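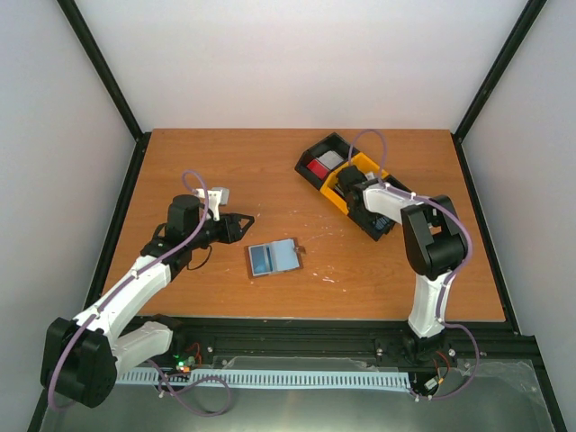
4 Greifervergleich am Zweiarm-Tisch

Dieser Abschnitt gilt für den Tischaufbau mit zwei Armen an der vorderen Profilschiene. Er ersetzt die Kurzanleitung vom August, in der die Prüfung des Kameraversatzes fehlte. Wer nur einen Arm betreibt, liest bei 4.6 weiter.

4.1 Was der Vergleich leisten kann

Woltora gibt für die eigenen Zweifingergreifer eine Wiederholgenauigkeit an, die wir mit unseren Mitteln nicht nachmessen können. Bellini nennt gar keinen Wert und spricht von »feinfühligem Zupacken«. Beides hilft beim Einrichten wenig. Der hier beschriebene Ablauf sagt nur aus, welches Fingerpaar mit den eigenen Teilen auf dem eigenen Tisch besser zurechtkommt. Auf andere Aufbauten lässt sich das Ergebnis kaum übertragen, auch wenn im Forum gern das Gegenteil behauptet wird.

Hinweis: Ein Vergleich mit weniger als 103 Griffen je Fingerpaar hat bei uns jedes Mal eine andere Rangfolge ergeben. Kürzere Reihen bitte gar nicht erst ins Protokoll eintragen.

4.2 Vorbereitung

1. Beide Arme in Ruhestellung fahren und die Versorgung trennen. Die grüne LED auf der kleinen Platine am linken Ende der Schiene muss erloschen sein.

2. Basisklemmen an der Schiene nachziehen. Eine Klemme, die sich von Hand verschieben lässt, macht jede spätere Messung wertlos.

3. Kabelschlaufen am Handgelenk kontrollieren. Die Schlaufe soll beim vollen Schwenk locker bleiben. Zieht sie, den nächstliegenden Clip am Armglied lösen und versetzen. Kabelbinder sind kein Ersatz.

4. Teileträger auf den Tisch legen: den schwarz-gelben Kasten in Reichweite des rechten Arms, das flache braune Tablett zwischen die Arme. Der Kasten darf schräg liegen. Liegt er parallel zur Tischkante, fallen die Ergebnisse schöner aus und taugen weniger.

5. Alte Kratzer und helle Flecken auf der Tischfläche nicht als Positionsmarken verwenden. Die Kamera findet sie unter anderem Licht nicht wieder.

Vorsicht! Quetschgefahr zwischen den Fingern und am Ellbogengelenk. Die Greifer schließen beim Einschalten einmal vollständig, auch wenn in der Software »offen starten« gewählt ist. Laut Hersteller ist das in der aktuellen Firmware behoben. An unserem linken Arm ist es das nicht.

4.3 Kamera am Handgelenk ausrichten

1. Versorgung einschalten und warten, bis der Arm sich gemeldet hat.

2. Greifer öffnen und über das Tablett fahren, so dass beide Fingerspitzen frei über der Fläche stehen.

3. Im Kamerabild prüfen, ob beide Fingerspitzen sichtbar sind. Fehlt eine, den weißen Halter lösen und nachstellen.

4. Versatz einlesen (Menü »Kamera«, dann »Versatz neu«). Den angezeigten Wert notieren. Die Automatik übernimmt ihn auch dann, wenn er offensichtlicher Unsinn ist.

5. Schritt 2 bis 4 am zweiten Arm wiederholen, sofern dort ebenfalls eine Kamera montiert ist.

Die Pilport-Steuerung bietet zusätzlich eine Schaltfläche »Optimieren«. Baltasar Jara hat sie an beiden Armen ausprobiert und danach jeweils von vorn kalibriert. Solange in der Dokumentation nicht steht, was dabei optimiert wird, bleibt sie bei uns ungenutzt.

4.4 Griffreihe durchführen

1. Fingerpaar A montieren, Schrauben über Kreuz anziehen.

2. Geschwindigkeitswert auf 600 stellen. Der Wert ist einheitenlos. Woran er sich bemisst, verrät das Handbuch der Steuerung nicht, für den Vergleich genügt, dass er gleich bleibt.

3. Rechter Arm: Klötzchen aus dem Kasten greifen, anheben, im selben Fach ablegen.

4. Linker Arm: flaches Teil aus dem Tablett greifen, anheben, zurücklegen. Der dünne Rand des Tabletts ist der eigentliche Prüfstein. Finger, die auf freier Fläche tadellos arbeiten, setzen hier gern auf.

5. Jeden Griff als »gehalten«, »verrutscht« oder »verfehlt« eintragen. »Fast gehalten« gibt es nicht.

6. Fingerpaar B montieren, Versatz nach 4.3 neu einlesen, Reihe wiederholen.

Hinweis: Die beiden Arme nicht gleichzeitig verfahren. Der Kollisionsschutz kennt die Armglieder, die Kabelschlaufen darüber kennt er nicht.

4.5 Auswertung

Die Software zeigt am Ende eine »Greifgüte« in Prozent an. Wir raten davon ab, damit zu rechnen. In der langen Reihe von Liam Keane mit 1578 Griffen zählte die Anzeige auch solche als erfolgreich, bei denen sich die Finger über dem leeren Fach geschlossen hatten. Nach Durchsicht der Aufnahmen blieben 1281 gehaltene Griffe übrig. Maßgeblich ist das von Hand geführte Protokoll.

Liegen zwei Fingerpaare dicht beieinander, die Reihe an einem anderen Tag in umgekehrter Reihenfolge wiederholen. Kehrt sich dabei auch die Rangfolge um, wurde vermutlich der Verschleiß der Gummiauflagen gemessen. In diesem Fall das billigere Paar nehmen.

4.6 Betrieb mit einem Arm

Den nicht benutzten Arm in Ruhestellung bringen und in der Steuerung abmelden. Nur den Stecker zu ziehen reicht nicht: Die Steuerung sucht den Arm weiter und verzögert dabei den anderen. Kasten und Tablett müssen beide in Reichweite des verbliebenen Arms liegen, sonst gelten die Schritte aus 4.4 unverändert.

4.7 Bekannte Fehler

Greifer schließt nicht vollständig: Fingerpaar auf vertauschte Seiten prüfen. Die Bellini-Finger lassen sich verkehrt herum montieren und sehen dann trotzdem richtig aus.

Versatz springt nach jedem Einschalten: Halter der Kamera sitzt locker oder Kabel drückt dagegen.

Meldung »Arm nicht bereit« trotz grüner LED: Die LED zeigt nur die Versorgung an. Datenstecker an der Basis prüfen, danach Steuerung neu starten.

Der Adaptersatz von Draltstead ist mit dieser Anleitung nicht geprüft. Die Bohrungen passen, zur Länge der Finger liegen uns zwei widersprüchliche Datenblätter vor.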